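Drosthorpe Tracker: frequently asked questions

Last updated March 2024

What does Drosthorpe do?

It takes video from a camera, finds the square markers on a hand-held gripper and works out how far apart the fingers are in each image. The result is a plain table with one row per image: time, left finger position, right finger position, opening. Stundow, our policy training tool, reads that table directly. So can anything else that reads comma-separated files.

Do I need Stundow as well?

No. The two are installed separately. If you already have your own training code, install Drosthorpe alone and skip the last chapter of the manual.

How many markers do I need?

One per finger is the minimum. We recommend a cube on each finger with a marker on every visible face, as the tracker can carry on from a second face when the first turns away from the camera. Each face needs its own number. If two faces share one, the tracker stops at start-up and prints the number that is repeated.

What size should I print them?

30 mm is the default. Any other size is fine as long as you enter it in the settings file. Measure the black square after printing, not the paper, and check that your printer has not scaled the page to fit. Matt paper works better than glossy.

Why does the opening jump about when the fingers are nearly closed?

Usually one cube is hiding part of the other. Set hold_last to 7 and the tracker will keep the last good value for up to seven images before it marks a gap. Do not set it much higher, or short grasps will be smoothed away.

Does the background matter?

Less than people expect. Checked tablecloths, tiled panels and window grids all contain squares, and the finder will pick them up as candidates. They are thrown out at the next step, where the pattern inside the square is compared with the marker list. The cost is time. If processing is slow on a busy background, raise min_side so that small squares are ignored earlier.

Can I mix a camera on the gripper with one worn on the head?

Yes, from version 122 onwards. Give each camera its own calibration file. Clocks do not need to match beforehand: show both cameras the sync code at the start of each recording and run the align command afterwards.

My fisheye recordings have a black border. Should I crop it?

Leave it in. Calibration relies on the full image size, and a cropped recording will be refused with error 251. The border is masked during processing.

What is the Ilen format?

An older layout we used before the table files. The convert command still reads it. Writing to it will be removed in April.

How do I cite the marker layout?

Please cite the Çetinkaya layout note, which is in the docs folder with the printable sheets.

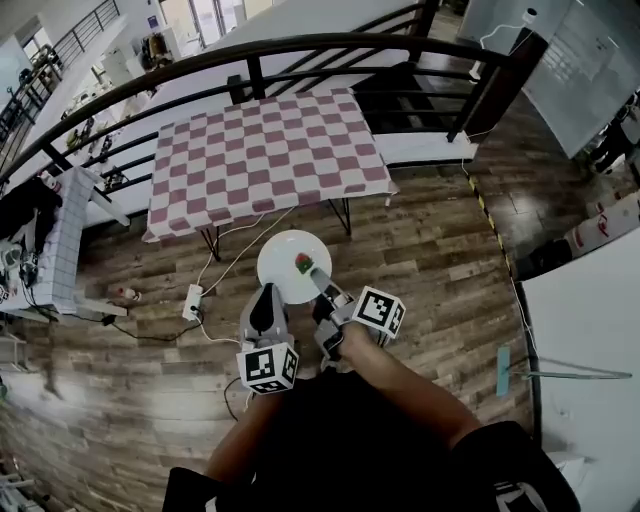
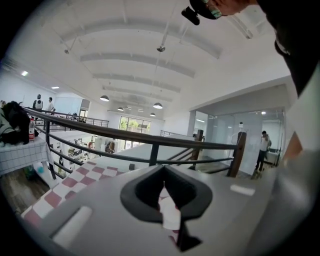 Marker cubes on the gripper fingers (first picture) and the view from a camera on a hand-held gripper (second picture).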